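About Letell

G'day, and thanks for clicking through to the page most people skip. I run Letell, a spare parts business for scooters and small motorbikes, and I deal mostly in plastics. Fenders, side covers, leg shields, under-seat panels, all the bits that crack first and that the dealer will tell you went out of production years ago.

I started in January with a dead scooter and a garage I couldn't park in. The scooter was a Trnka, a little commuter thing with a lovely engine and a front guard held on by cable ties. I rang 23 places looking for a replacement. Most of them were polite about it. One bloke offered to sell me a whole second scooter so I could take the guard off it, and I'm a bit embarrassed to say that's what I did. Then I had one complete scooter, most of another, and a pile of parts other people turned out to want very badly. By winter I was buying job lots.

These days there are 151 part lines on the shelf, counting the new old stock and the good second-hand gear. Trnka is still my favourite and still the biggest section. Gevix comes next, and I keep a fair bit for the Postow models too, though Postow changed their clip spacing so many times that I'll always ask you for a photo of your mounts before I send anything. Please don't be offended when I do. I've had panels come back from the other side of the country over a gap you could cover with your thumb, and it's no fun for either of us.

I get asked a lot what the place looks like, and I think people picture a warehouse with a forklift. It's a unit with carpet on the floor, which was there when I moved in and which I've grown very fond of. Plastic panels hate concrete! Drop a glossy shield on a bare slab and you'll be polishing out the scuff for an hour, if it comes out at all. The one downside is the grit it hangs on to, so the vacuum gets a good run most mornings before any stock comes out.

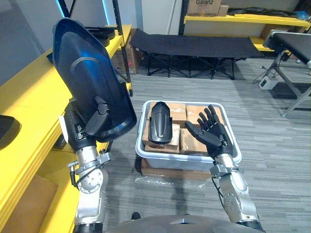 Sorting is where most of my week goes. Stock turns up in every kind of packaging you can imagine, and before anything gets a shelf number it has to be opened, looked over, wiped down and matched with its mates. I use plain grey tubs for this, one lot to a tub, with a sheet of cardboard laid under the tub so there's a clean spot to work on. Brown boxes go in side by side, snug enough that they don't slide about, and a long narrow piece can lie across the top of them. The big curved panels are a different story. They come out and get tilted to the light, because gloss black will hide a hairline crack from you until the shine runs right across it — then there it is, plain as day. I look along the raised rim first, then at any little clips or brackets on the inner face, as those are what snap when somebody's been impatient with a screwdriver. And yes, the clear wrap ends up all over the floor. It always does.

If a part has a mark on it, I'll say so in the listing. I grade everything from 1 to 3. A one is as good as new, a two has light scuffing you'd only notice up close, and a three is sound but ugly, priced for people who are going to paint it anyway. Threes go fast, as it happens. There are a lot of you out there with spray cans and a free weekend.

Orders are packed in the order they come in and I like to have them out the door within 3 working days. I reuse boxes wherever they've still got some strength in them, so don't be surprised if your fender arrives in something with a few creases and a bit of old tape on it. The padding inside will be fresh. If a part doesn't fit, you've got seven days from delivery to let me know, and we'll sort out a swap or your money back.

I buy as well as sell. If you've got a shed full of panels, or half a scooter under a tarp that your family would like to see the back of, send me a message with the make, the model and a couple of snaps in decent light. I'm happy to take mixed lots, and I don't mind dirt or spiders (well, I mind them a little). I can't use anything that's been glued back together, sorry.

Pick-ups are fine if you give me a bit of warning. Ring the bell twice — the radio's usually on — and bring the old part along if you can, even if it's in pieces. Matching plastic to plastic on the bench beats any catalogue I own.

Page last updated 2021-06-01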